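Ticket 105: Train pass and hotel booking dates don't match
Category: Multi-stop itineraries
Status: Closed

Opened, 5:10 p.m.
Hi there! First off, I love this trip planner and I've told my whole family about it, so please don't take this as grumbling. I've booked the Brudemari and Wallus weekend for the two of us (two nights, the old town walk, the dumpling supper, all of it) and the confirmation has our train arriving in Wallus a day after the hotel expects us. I tried logging out and back in, and I tried it on my husband's tablet too. Same dates every time! We leave in 10 days and I'd hate to lose the room.

Reply from Hastadow Travel Help
Thank you for such a kind note, and what a lovely weekend you've picked. I pulled up your booking and I see the same mismatch you do. Could you open My Trip, tap Stops, and tell me which time zone is listed next to Brudemari? While you're there, please don't press Rebuild Trip, as it would drop your supper reservation.
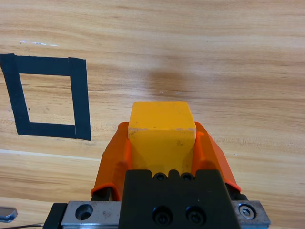 Wooden tabletop with a square marked in black tape

Customer, 6:25 p.m.
Found it! Brudemari says "same as home," which can't be right, we're crossing an ocean. I haven't touched Rebuild. I did change the zone to local time and now the train is on the correct day, but the walking tour has jumped to 5 in the morning, and much as I like an early start, that's a bit much for me. 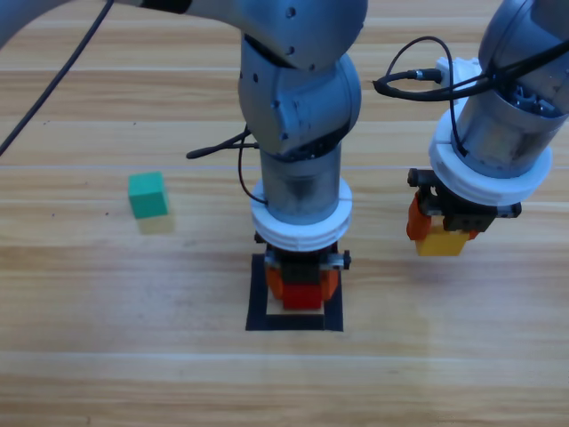 Reply from Hastadow Travel Help
Oh, we won't make you do that! The tour is run by Camacho Walks and their times come to us already in local time, so your change shifted them twice. I've reset the tour by hand to the morning slot you first chose, and the hotel, train and supper now all line up. The seat fee of $51 stays as it was. Please refresh My Trip and download the new PDF, and toss the old one so you don't grab it by mistake at the station.

Customer, 7:40 p.m.
All good on both tablets, and the new PDF is printed and in my purse. Thank you so much for sticking with me! Okay to close.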